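Usolholm Cable Sweater - Mustard
by Justside

Back in stock, all sizes except XS. Thick cables all over the body, ribbed neck, ribbed hem. Runs a little big so if your between sizes go down one.

Color is a true mustard yellow. Some screens push it toward orange - it's not orange.

Weight is good for fall and most of winter. Fits over a T-shirt fine, over a flannel it gets snug in the arms.

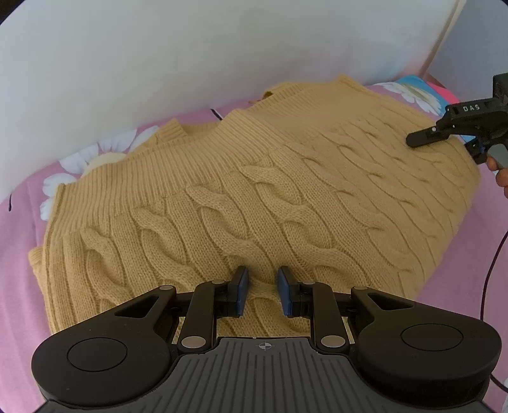
Care: hand wash cold or wool cycle at 30, no tumble dry. Lay it flat to dry and pull the hem straight while it's damp. Don't hang it, the cables are heavy and the shoulders will grow. Fold sleeves in, then in half, and store on a shelf. We use the Sultix wool wash (sold seperately), one capful is plenty.

Pilling - some under the arms in the first 2 weeks or so of wear. Comb it off, don't pull.

Also comes in the Acuña crewneck, same yarn, no cables.

Ships in 2 to 4 days. Returns 29 days, unworn, tags on. Sale items exchange only.

Size chart updated 2019-06-04. Old chart had the chest wrong on L, sorry. If you ordered off that one email us and we'll swap it.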